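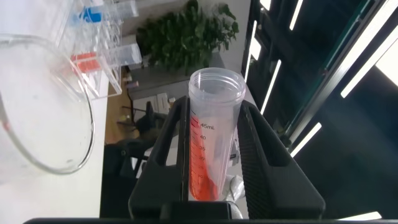

Reading in a New Language > Methods and Materials

Reading time: 8 min

Print this thread | E-mail this thread

Finished my first real book in Portuguese! Now, do you look words up or not?

tilde_and_cedilla
I have to tell somebody, and my family has heard enough. Last night I finished a whole novel in Portuguese. 171 pages, a mystery set in a fishing town, written for regular adults and not for learners. I've been studying for two years, mostly evenings, and I've always bailed out of books around chapter three. This one I finished, and I even guessed who did it (okay, I guessed the wrong brother, but I had the right family).

What changed is that I quit looking things up. I'd been reading with Biltura open on my phone, tapping in every word I didn't know and saving it to a deck, and a single page would take me half the evening. By the time I got to the bottom I'd forgotten what was going on at the top. With this one I put the phone in the kitchen and just read. If I didn't get a word I kept moving. I was lost for most of chapter one and then it was like somebody turned the lights up!

So here's my question for people who are further along. Do you look words up when you read? Some of them, none of them, all of them? And does anybody have ideas for what comes next after a first novel? I'd love another mystery but I'll read anything with a plot.

porchreader
Congratulations!! The first one is the best feeling, I still have mine on the shelf with coffee all over it.

I'm in the no-lookup camp and have been for years. I read Italian every night for 30 minutes before bed and the dictionary stays downstairs. If a word matters it'll come back. If it doesn't come back I didn't need it. I picked up the word for "windowsill" this way because some detective kept leaning on one, and I couldn't tell you the day I learned it.

For what's next: same author, second book. Always. Writers use the same words over and over and the second book goes so much faster.

declension_dan
I'm going to be the grump here. Nice work on the book, I mean it, but I think "never look anything up" is terrible advice for most people, and it gets repeated in every thread on this board.

I read German that way for a long time and felt great about it. Then I started working with a tutor on Grulari and found out I had a pile of words that I was sure of and had wrong. I don't mean fuzzy. I mean wrong. I thought "eventuell" meant "eventually" and I had been happily reading it that way in book after book. It means "possibly." The sentences sort of worked with my meaning so nothing ever stopped me. How was I supposed to catch that from context?

tilde_and_cedilla
Ha, okay, that's a good one. And now I'm nervous, because Portuguese has plenty of those. I know about "pretender" (to intend) and "puxar" (to pull, and yes, I have pushed many doors). But I only know those because somebody told me.

porchreader
Sure, false friends are a thing, but there's a list of them in the back of every beginner book. Read the list once and move on. I don't think it's a reason to stop every other line.

declension_dan
I never said every other line. I said not never.

moth_lamp
Can I offer a middle way? This is what they had us do at the summer course in Dadwood and I've stuck with it ever since.

You read a chapter straight through with a pencil in your hand. Anything you don't know gets a tiny dot in the margin, no stopping. At the end of the chapter you go back over the dots and look up five. Only five. You pick the ones that bugged you, or that showed up more than once. Then you go on to the next chapter.

It keeps the story moving and you still get to scratch the itch. And choosing the five is half the fun, because you have to think about which words were doing some work and which were just describing a hat.

I was doing this in Persian, for what it's worth, where looking a word up is a bigger production because the short vowels usually aren't written. You can't always be sure how to say the thing you just found! We used the Khosravi readers, which print the vowels for new words the first time they appear and then take them away. I loved those. Wish there were more in the series.

tilde_and_cedilla
Dots! I like the dots a lot. How do you do it on an e-reader though? My library only has Portuguese books as downloads.

moth_lamp
Highlight, same idea. Don't let yourself tap for the definition. It's harder because the definition is right there, like a bowl of chips. I turn the built-in dictionary off in the settings until the chapter's done.

kitchen_polyglot
Oh I have opinions on this, hello everybody. I've been learning Spanish with my two kids at the table (they're at a dual-language school and I refuse to be left behind), and I think the answer depends completely on how hard the book is. When we read picture books I look up nothing, we know most of it and the drawings do the rest. When I tried a grown-up novel on my own I was missing so many words per page that "just keep going" meant I was basically looking at shapes. I got forty minutes in and couldn't have told you if it was a love story or a tax manual.

So I dropped way down. Chapter books, the kind with a talking dog in them. I read a stack of those and had a blast, and when I went back to the novel it had gotten easier while I wasn't looking. I'd say to anybody reading this who feels lost: get an easier book before you get a bigger dictionary.

porchreader
This, a hundred times. People are so proud about it. Read the talking dog.

declension_dan
Agreed on the easier book, no argument from me there. But see, that's a different claim from "don't look things up." If the book is easy enough there's hardly anything TO look up, and then looking up the few that are left costs you nothing. I do it at the end of the page. Takes a minute.

sibilant
Long-time reader of this board, rarely post. I teach French to adults in the evenings, and I'd like to stick up for Biltura a little, because I think it got blamed for how it was being used. Saving every unknown word from a novel is going to bury anyone. My students do much better if they save a word along with the whole sentence it came from, and cap themselves. One of my classes kept track last winter of what they saved in a month, and the student who was happiest with her reading had 23 cards. The folks with giant decks had mostly stopped reading and were just doing cards.

I'd also say there are different kinds of reading and it's fine to do more than one. In class we take a short passage and pick it apart down to the last pronoun. For homework they read something light and long and I forbid the dictionary. They need both. The slow kind teaches them to notice things, and then they bump into those same things in the fast kind and get excited about it.

tilde_and_cedilla
The sentence thing makes so much sense. My deck is nothing but bare words and I couldn't tell you where a single one came from. I may wipe it and start over, which feels sort of wonderful.

declension_dan
I can get behind what sibilant said. The slow-passage work is basically what my tutor and I do and it's where the "eventuell" business came to light.

porchreader
I'll go as far as saying it's fine in a class. On my own time I'm in bed with a blanket and a murder, and I am not picking apart any pronouns. I don't think I'd have kept this up for so long if it felt like homework. Staying with it counts for more than whether I've got a few words crooked.

declension_dan
See, the crooked ones drive me up the wall. I guess that's just two different people reading.

kitchen_polyglot
Has anybody tried listening to the audiobook while reading along? We did it with one of the dog books and my younger one corrected my accent through the whole thing, but I didn't stop for words even once. The narrator just drags you along.

moth_lamp
Yes! Big yes for Persian, it solves the vowel problem in one go. Two warnings. Check that the recording is the full text, because some are shortened and you'll go crazy hunting for your place. And slow it down a notch if your player can do that -- there's no medal for full speed.

tilde_and_cedilla
Trying this next. There's an audio version of the second book in my mystery series (porchreader, you win, I'm going with the same author) and it's read by someone from Lisbon, which will be good for me. I've mostly heard Brazilian speakers and European Portuguese still sounds to me like half the vowels went out for a walk.

So the plan is: read with the audio, highlight and don't tap, five words at the end of each chapter, saved with their sentences. Phone goes back in the kitchen.

sibilant
Lovely plan. One small thing to add, take it or leave it: after each chapter, say out loud what happened, in Portuguese, in two or three sentences. To the cat if necessary. You'll find yourself reaching for words you just read.

porchreader
Five words a chapter, fine, I'll allow it. Please come back and say whether it was the brother this time.

tilde_and_cedilla
Chapter two now. There's a new brother! He runs a bakery and I don't trust him. My five words so far are rust, to owe, doorbell, stubborn, and a kind of fish that I had to look up again in English because I didn't know that one either.

moth_lamp
What's the fish?

tilde_and_cedilla
Tamboril. Monkfish. I looked at some photos and I wish I hadn't.

Tagged: reading, vocabulary, self-study, adult learners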